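Small divided tray: what goes in which bit?
Board: Tidying and Storing

1. tudora_knits
Hello all, hoping for some sensible heads. I've been having a proper go at the hobby table (long overdue, it's been bothering me since May) and I've reached the stage where the big things have homes and the little things don't. I did wrap a few bits in film while I was at it, in the hope of keeping the dust off, and I'm not sure I've got the knack, as it wrinkles up terribly.

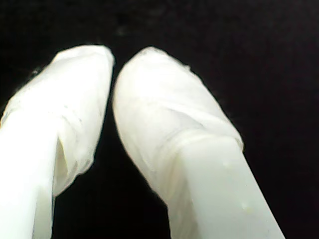

2. Ivar446
Welcome! Wrinkles don't matter a jot, I'd say. What I would ask is what's going in the tray, and how big the compartments are. I've got 33 little tins in my shed and I still can't find a washer when I want one, so take my advice with a pinch of salt.

3. tudora_knits
Ha, thank you Ivar. It's a square black tray with four compartments, all different sizes, which is half the trouble. The white rings want to live together, but there's the wrapped candy stick as well and I can't decide if sweets belong anywhere near it.

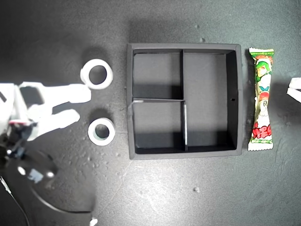
Rings, tray and candy stick on the dark tabletop

4. Nistholm Nan
Oh, do keep sweets separate, love. I mixed mine in with buttons once and my grandson nearly had a nasty surprise. Rings in the tray if they'll go, sweets in a jar with a lid, job done.

5. Costel Papadopoulos
I'm going to disagree with Nan, very gently. If the stick is wrapped it can sit in one of the compartments perfectly well, and then everything is in one place and you only have the one thing to lift when you dust. Jars roll about. For anything tall and tapered I swear by a lump of white polystyrene, the sort that comes packed round a new kettle. Push it in narrow end down and it stays put, and you get to enjoy the cartoon faces too.

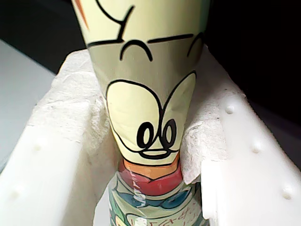

6. Nistholm Nan
Jars don't roll if you stand them up, Costel! And polystyrene sheds those dreadful little beads all over the carpet. I was hoovering them up for weeks. I do like the face though, very cheerful with that red and orange.

7. tudora_knits
You two! I think I'll try it Costel's way first, and if I find beads on the carpet I'll come back and apologise to Nan. One more on the film, if anybody has the patience: do you pull it tight, or leave it a bit crinkly at the tips?
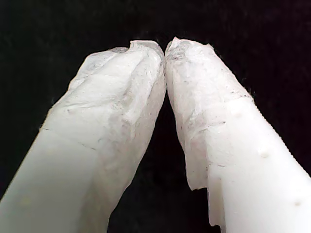

Page last changed: May, 203 views

8. Ivar446
Crinkly is fine by me. Pull too hard and it splits, and then you're starting again with a fresh piece and a bad temper. Mrs Tuominen at our club smooths hers down with the back of a teaspoon, which I've never had the patience for.

9. Costel Papadopoulos
Tight for me, always, and cut more than you think you need. Let us know where the rings end up.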